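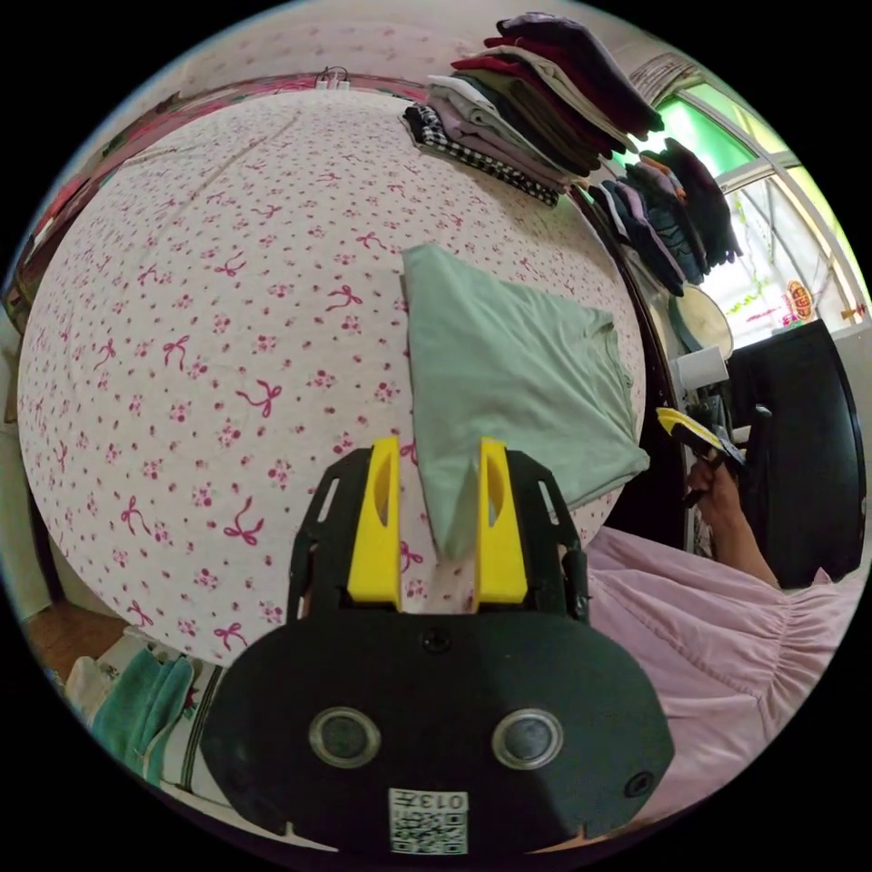
The bedroom at the open house, folding on the bed, green tee halfway done.

Typing this up on the train so forgive the mess. Tuesday, November 5, 2019, Mirnota open house, the one Romana Trnka kept emailing us about since June. I almost skipped it. Rain, parking, the usual.

Quick background for those who don't get the newsletter. Mirnota is a house, a regular lived-in house, where they run the home-keeping classes. Laundry, linens, mending, closets. Once a year they open all the rooms and you wander. Free, but bring a can of something for the food shelf. I forgot mine. Left a few dollars instead.

Got there at ten past. Coffee in the hall, good coffee, no lids. Encarnación Toledo doing name stickers at the door and telling everyone to take shoes off, so wear decent socks if you go. Slippers in a bin but only small sizes.

Laundry room first. Narrow. Maybe four people fit and there were more than that. Leandro Valcárcel did the stain talk and he is fast, I have half of it written down. Cold water for blood, dish soap for salad oil, leave it sit before washing. Somebody asked about wine and it turned into a twenty minute thing. He had Susum powder and Rønning liquid out side by side and wouldn't say which he likes. Said try both on a rag. OK.

Then upstairs to the bedroom, my favorite part by a mile.

They fold on the bed up there. Not a table. I always fold on the bed at home and feel bad about it so that was nice. White sheet with little pink flowers and magenta bows all over it, my grandmother would of loved it. Clothes already folded went in a tall stack up at the head end, purple and plum on top, then maroon, olive, beige, grey, down to a black and white check at the bottom. Second pile next to it by the window, darker stuff, navy and teal, hanging over the edge of the bed a bit. Made me nervous. Mine at home would be on the floor.

T-shirts were what everyone wanted. Soledad Manzano teaches this one and I wrote down her way as best I could:

Lay it flat, smooth out from the middle. Neckline to one side, not facing you.
Sides in to the middle, sleeves back on themselves.
Get the corners first. Pick up the corner, bring it over, THEN worry about the rest. Most of us grab the middle and that's where the bunching comes from.
Bottom hem up, stop short of the collar.
Fold again. Flat hand, press, done.

She says soft thin tees are harder than sweatshirts and to practice on one you don't care about. I tried with a gray one and got a sort of trapezoid. Second try better. The woman next to me did a perfect one first go and didn't even look pleased about it.

Question about rolling vs folding, of course. Soledad: roll for suitcases, fold for shelves. Question about how high a stack should go. She said as high as you can pull from the bottom without swearing. So for me, 3 shirts.

Nice room too. Lots of light, white window with greenish glass, a red and gold ornament hanging on it. Black cabinet underneath with a rounded side, I want one like it. Asked where it came from, no luck.

Ran late so I only caught the end of closets. Rodrigo Herrero, very calm guy. Main thing I got was take everything out before buying any boxes. They sell a shelf divider by Clenus for $8 and I bought 4, which I did not need. Also he says seasonal stuff up high, daily stuff between knee and shoulder. Fine. My closet has one shelf but fine.

Skipped mending, line was down the stairs. Heard it was good. If anyone went please send me notes on the buttonhole part, I've got a coat waiting.

Lunch was soup and bread, in the kitchen, standing up. Lentil. Second helping available if you were quick.

Encarnación said 79 people signed the book by one o'clock, more than last year. Felt like it on the stairs.

Things to know if you go next time:
Park by the church, not on the street, they were ticketing.
Go early for stains, the room is tiny.
Bathroom is downstairs only.
Cash for the sale table, card reader was down again.
Handouts run out. I got closets and stains, no folding sheet left. Romana says she'll mail copys to anyone who put an address in the book.

Regular folding class starts back up after the holidays, evenings. I put my name down. Took the long way home to avoid the bridge and then refolded a whole drawer before dinner, corners first, and it does look better. Socks still a disaster. She didn't cover socks.

My stop, more later if I find the other page of notes.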